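Stoltley Park Residents' Handbook
Section 6: Household and Workshop Tips for Long-Stay Sites

The following guidance is issued to residents who occupy a motorhome, travel trailer or park model at Stoltley Park for a full season or longer. It is reviewed each July by the site office. Residents with questions about any item should speak with Hae-won Shim at the front desk before starting work.

Moisture and ventilation

A small living space collects moisture quickly. Cooking, showering and drying clothes indoors all add to it, and the effects are usually found first behind cushions and inside closets on an outside wall. Open a roof vent whenever a pan is on the stove, and leave it open for several minutes afterward. Mattresses should be lifted once a week and stood on edge for an hour. A slatted base under the mattress is strongly recommended in winter.

Residents who use a dehumidifier should empty the tank daily. Indoor humidity should be kept near 40 percent in cold weather. A simple dial gauge placed away from the stove and the bathroom door is accurate enough for this purpose.

Kitchen storage

Dry goods keep best in square containers with locking lids. Round jars waste shelf space and tend to roll when a unit is moved. Label the lid as well as the side if the container is kept in a deep drawer. Cast iron and other heavy cookware belongs in the lowest cabinet, over or close to the axle, and never in an overhead locker.

Plates may be stored with a sheet of felt between each one. A tension rod set across the front of a shelf will hold bottles in place during a move. Refrigerator doors should be propped open – a rolled hand towel is sufficient – whenever the appliance is switched off for more than a day.

Water and drains

Use only hose marked for drinking water on the fresh supply. A pressure regulator must be fitted at the faucet end of the hose and not at the unit, so that the hose itself is protected. Flush the fresh tank at the start of each season and again after any period of storage.

Grease should be wiped from pans with paper before washing. The Ham loop and the Borkia loop share one drain line, and blockages in it affect every pad downhill. The gray tank valve should stay closed until the tank is well filled, then be opened fully.

Weight

Every item brought aboard counts toward the rated load of the unit. Residents preparing to leave the site are asked to weigh loose belongings in batches on the platform scale in the workshop, which reads up to 400 pounds. When Man-sik Heo and Ro-un Ban emptied their trailer last season, the contents came to 1,088 pounds, and much of that was canned food and books. Water should be included in the total if the tank will travel full.

Small repairs

The shared workshop is open from 8 a.m. until dusk. Sweep the bench after use and return hand tools to the wall. Sanding is to be done outdoors, downwind of occupied pads.

Cabinet screws work loose with travel. Remove the screw, pack the hole with a sliver of softwood and a little wood glue, let it set overnight, and drive the screw again by hand. Power drivers strip thin cabinet frames easily. Hinges and latches may be treated with dry lubricant; oil attracts dust and stains fabric.

Roof seams should be inspected 2 times a year. Use only sealant approved for the roof material, and clean the old bead thoroughly before applying new. Residents who are not comfortable on a ladder may ask Mpho Lekota to arrange an inspection.

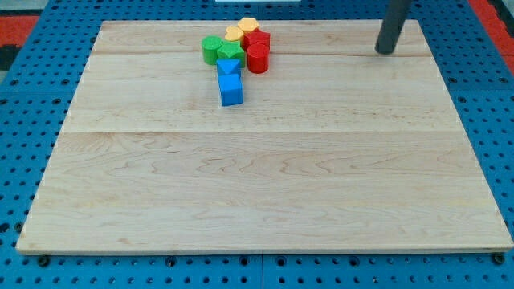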